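Nandton Robotics Open Day

The Nandton Robotics Open Day is a yearly public event held at the Ralero works in Nandton. It presents machines and methods for handling cloth, clothing and other soft household goods. Entry is free, and visitors are admitted in groups of 14, each with a guide — children under ten must be accompanied by an adult.

Background

The event began as a private visit for customers of Vukex, a maker of gripping tools, and was opened to the public in its second year. The most recent edition, held in March, received 556 visitors.

Demonstrations

The main part of the programme is devoted to the folding of garments. Guides show how a task is first carried out by a person with a hand-held gripper, and how the recorded movements are later used in teaching a robot arm. Padded clothing receives particular attention, as quilting, zips and knitted hems each behave differently when gripped. Groups spend 30 minutes at this stage of the tour.

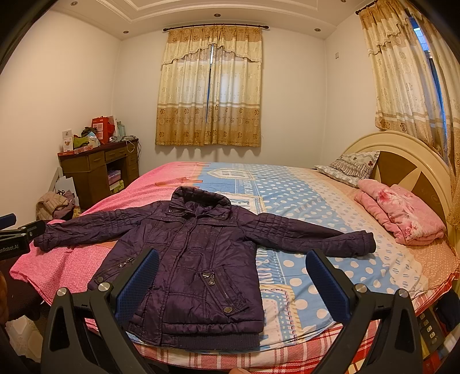

Fehr Hall

Talks are given in Fehr Hall, a former weaving shed beside the main works. The hall also houses a permanent display of older gripping tools, which may be seen by appointment at other times of the year. Printed notes for each talk are kept in the Nandton town library, under shelf number 1315.

Access

The works lie a short walk from Nandton station. Step-free entry is by the east gate, and the last group is admitted at 4 p.m.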